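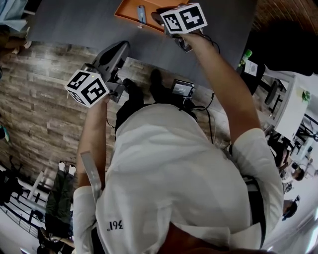
Posted in: Schools & Clubs

We use cookies to remember your settings and see which stories get read. By staying on the site you agree to this.

Fulldale robotics club gets ready for its October open night
By Ingeborg Eberhard, 9/13/18

I had planned to drop in on the Fulldale robotics club for twenty minutes and ended up staying until they locked the doors, so that tells you how my evening went. I also missed dinner, which is my own fault.

The club has 18 members this fall, mostly juniors and seniors plus a few students from the community college, and they've given themselves a pretty big job. They want a robot arm to learn to pick things up and put them in a tray by copying people. So before the arm gets to do anything, the members have to do the job themselves, over and over, with a gripper in each hand. Each gripper has a white cube on top with black square patterns on it, and those patterns are how the software works out where the hand was and which way it was turned.

They let me try it. I'm terrible! You want to pinch with your fingers and your fingers are busy, so you end up using your whole forearm, and your shoulders start complaining long before you'd expect. Selma Papadopoulos, who runs the practice schedule, told me everyone is clumsy for the first week and that I should lean in more and quit holding my breath. (I was holding my breath.)

Each try gets saved as one recording. When I visited they had 531 good ones, and they'd like plenty more before the open night in October. The ones that go wrong get saved too, in a separate folder, and there was a fairly heated debate going on over whether a drop followed by a quick re-grab belongs in the good pile. Živko Georgiou thinks it does - the arm is going to drop things, so it may as well see somebody recover. Selma thinks it teaches bad manners. They'd been at it since last meeting and I don't think I helped by agreeing with both of them.

The project is called Rutora. I asked what it stands for and got three different answers, so I'm leaving that alone. The arm itself is a secondhand one the club bought with money from the spring car wash and a grant from Voltine, the electrical supply place out on the county road. Krešimir Jurić, a senior, rewrote most of the software over the summer and was still changing things while I was talking to him. He says training takes all night on the computer they have, and the last version got very good at reaching for the wrong side of the tray.

Hrvoje Janevski teaches physics and has been the club's adviser for years. He mostly stayed out of the way while I was there, apart from reminding people to switch off when their arms got tired. Members do 40 tries and then trade places.

At the open night, visitors will get to take a turn with the grippers, and if all goes well the arm will have a go at the same task right after. Admission is free and there's room for 100 people. Kids are welcome, and Selma says the younger ones tend to pick it up faster than their parents. New members can still join through the end of the month, and no, you don't need to know how to code. Just come by and ask for Selma.

Recent in Schools & Clubs
Kadrić Hall roof repairs pushed back again
Marching band needs drivers for away games
Chess club starts a beginners' table
Library extends evening hours for students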